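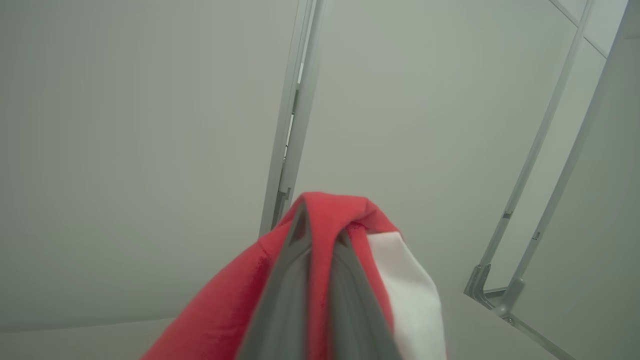
Red fleece-like cloth and white cloth at the Lorkport sorting room.

Lesilia Textile Reuse, Lorkport
Progress report to the Oláh Fund, second period

Dear friends at the Fund,

Thank you first of all for your patience with the lateness of this report, which should have reached you at the start of August and has instead been written in bits between deliveries. It has been a full few months and a mostly happy one, and I would sooner tell you about it properly than send the two-line version I was tempted to write last Thursday.

What we said we would do

You will remember that the grant was for turning donated soft textiles (fleece above all, but also blankets, scarves and the better sort of towel) into clean, graded bundles that local groups can collect without having to pick through bags. We asked for help with shelving, tables, washing costs and a part-time sorter's wages. Our target for the whole year was 1000 bundles given out, and at the close of this period we have 7 weeks of collections still to go.

The room

The sorting room is finished apart from the skirting, and it is a pleasure to work in. We went for pale surfaces all round, and I'm so glad we did, as stains and pulled threads show up straight away when a piece is spread out. The old room was brown from floor to ceiling and we used to carry things to the doorway to look at them! The shelving went up in a weekend. One bay leaned and had to be taken down and put back, but it has behaved itself since.

Heating is the one thing I would do differently. The room is comfortable by mid-morning but chilly first thing, and sorting with cold hands is slow work. We have moved the start time to half past nine for the colder months and nobody has complained.

Fleece

Fleece makes up the greater part of what comes through the door. It is light and warm, it washes well, and people are always pleased to be offered it. It also takes up an enormous amount of space. A bag of fleece that two people could lift with a finger each will fill half a shelf, and our first plan for storage was, I'm afraid, drawn up by someone thinking of cotton sheets (me).

We now roll the smaller pieces and fold the larger ones in thirds, with the open edge to the back of the shelf. Rolled pieces keep their shape better and can be pulled out singly without the whole pile coming down.

Colour has turned out to matter more than we expected. We began by grading on condition alone, but the groups who make things - cushions, draught stoppers, pet beds, puppets - ask for colours first and size second. Reds and corals go fastest, and white is always wanted for linings and trimmings. Anything with two colours on the one piece gets its own shelf, so that the makers can decide for themselves whether to use it whole or unpick it. I had thought the two-colour shelf would sit untouched, and it is regularly the first one emptied.

Washing

The arrangement with Vudero, the laundry on the harbour road, carries on well. They take our bags on their quiet afternoons and charge us by weight, and fleece weighs so little that we have underspent on this line. Spending on laundry and wages together comes to £2495 for the period. With your agreement we would like to move the laundry underspend across to shelving, for one more bay along the back wall.

We did have one unlucky load, when a dark blue scarf found its way in with the whites. The results were a rather nice grey-blue and went to the puppet makers.

Who is collecting

There are now 20 groups on the collection list, including two schools, the night shelter and a knitting circle who say they only come for the scarves but always leave with more. Most collect monthly. A few of the smaller ones would like to come less often and take more at a time, and we are trying that out.

Still to do

The printed labels are late. We have been using brown parcel tags, which do the job but come off if a bundle is handled much, and we then have to grade it all over again. The new labels tie on with a loop and should be with us next month. We also owe you the short guide to grading that we promised in our application. A draft exists, it is far too long, and I am cutting it down in the evenings.

You would be very welcome to visit. Mornings are best if you would like to see sorting under way, and there is parking behind the building as long as you come in by the lower gate.

With warm thanks from all of us at Lesilia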